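Omolara Aliyu keeps the equipment budget for a small home-robotics group, and when I asked how she decides what to buy, she laughed and pulled up her simulator. "I used to start with the catalog," she told me. "Now I start with the chores, and the catalog can wait until December."

Her colleague Akash Rawat builds the rooms – furniture, dishes, all of it – so they can try a gripper before paying for one.

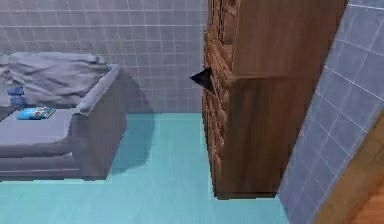
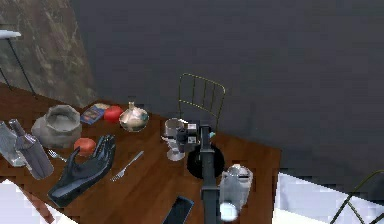 Simulated rooms: a gripper tip at the carved cabinet, and the arm over the dining table.

The quote from Stavetti had 211 lines, she said, and she read every last one over tea. "The arm is the easy part to price. I forgot spare fingertips my first year, and I've set aside $500 for them ever since." Rawat would like a second arm, naturally, and she has promised him an answer in 30 days.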